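Home | Opinion | Letters | Archive | Contact

Leave the lights on at the swimming baths

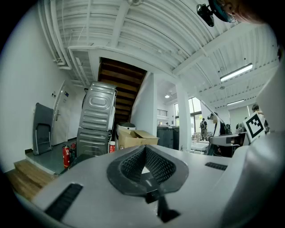 Sohail Kiani wrote to this page in November to say that the town could no longer afford to open the baths in the evening, and that anyone who wanted a swim after six could drive to Dravov. The pool there is newer, he said, and the parking is free. He thought the council should be thanked for making a hard choice early.

I have read his letter several times and I still disagree with it. The choice was not hard for the people who made it. It fell on those who work during the day and on those without a car, and there are plenty of both on the Caltico estate.

The council's case rests on the figures for weekday evenings last winter. On the worst evening 3 people paid to get in. That number has been repeated at every meeting. It was an evening of heavy snow and the buses had stopped. Over the same month the evening sessions sold 714 tickets, and that number was in the same report, two pages further on. I have not heard it read out.

The saving is put at 234 pounds a week. I accept the sum. Heating and staff cost money, and the boiler has to run whether the pool is full or not. But if the boiler has to run anyway, a good part of the cost stays when the doors are shut. The report does not say how much. A council that closes something ought to be able to say what it gets back for it.

Then there is Dravov. By car it is an easy run. By bus you change at the Grandano roundabout and wait, and the last one back leaves before the evening session ends. I tried it in the week after New Year. I had time to swim ten lengths, dress with wet hair and stand at a stop with no shelter. I would not ask a child to do it, and I would not do it again myself. The changing rooms at Dravov are very good, I should say in fairness, and the lockers give you your coin back.

People of my age learned to swim here on school mornings and then came back in the evening with their parents. Most of what I learned, I learned in the evening. School lessons got you into the water and told you to kick. It was my mother, standing at the shallow end in a rubber cap, who got me across. If the only public hours left are between ten and four, the parents who work will not be at the shallow end. Schools cannot make up for that in half an hour a week.

Some readers will say that there are better things to spend money on, and name the roads. The roads are bad. Dehghan Street has had the same hole since the summer and I have driven into it twice. But 234 pounds a week does not mend many roads, and I have seen no promise that it would be spent on them.

What I would like is a fair trial. Open on two evenings a week instead of five, until Easter. Put the price up by 50 pence on those nights if need be -- the regulars I have spoken to would pay it. Print the hours on a card and put it in the library and the doctor's waiting room, where people will see it. The present hours are pinned up inside the baths, so you have to go there to find out that they are closed.

If the trial fails, Mr Kiani may have his way and I will say so on this page. I would sooner lose the argument on a full set of figures than on one night of snow. The next meeting is open to the public, and questions have to be handed in beforehand at the front desk of the town hall.

6 February 2000

Comments (3) | Send to a friend | Print this page

Previous | Next | Back to Opinion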